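The Last of the Bhatia Street Buns

Arlo Van Dusen had been promised a kitchen with character, and by the second week of July he'd decided that character was a word for smudges on the wall. He'd scrubbed at them with bicarb, then with a dreadful lemon-coloured spray from the hardware shop, and they'd only gone a bit paler and looked back at him. So he gave up on the wall and thought about dinner instead, and that was how he came to be standing on the landing at half past five with a sack of flour under one arm, knocking at number 34.

Kiran Mishra opened the door with her glasses pushed up into her hair. She'd lived in the building long enough to have outlasted three landlords and one very bad colour of carpet, and she'd never once turned away a neighbour carrying flour.

"Buns," said Arlo. "My grandmother's sort, the steamed ones. I've made them twice and they came out like doorknobs."

"You're rushing the dough," said Kiran, who hadn't seen the dough, and she fetched her steamer down from on top of the fridge.

They kneaded at her bench with the radio going, and she told him about her years at the Itberg cannery, and the winter the ferry to Grasus couldn't run and everybody ate turnips until they were sick of the colour. Arlo told her rather less, because he was the sort who warmed up slowly - but by the second rise he'd got as far as his grandmother's blue apron, and the way she used to tap each bun on the head before she let anyone have it.
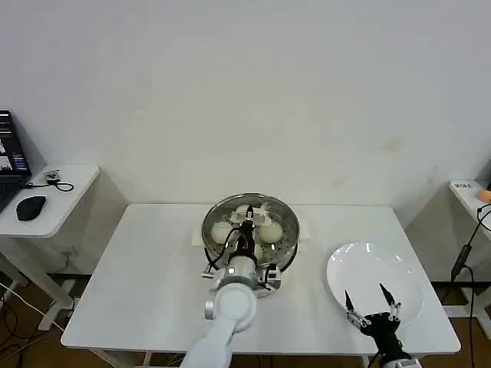 "Why do you put paper under them?" Arlo asked.

"So the bottoms don't stick and tear when you lift them out," said Kiran. "A little square for each one is plenty, and you can save the big sheets for biscuits."

He wrote it on the back of an envelope, under the bit about letting the dough alone, and she pretended not to be pleased.

They ate the first batch too soon, blowing on their fingers, with a saucer of chilli oil between them and the window fogged right up to the latch. Arlo tapped his on the head before he bit into it. Kiran saw him do it and didn't say anything, just reached over and tapped hers as well, then asked whether he'd mind carrying the leftover flour home, as she was short of cupboard space and he'd be wanting it tomorrow.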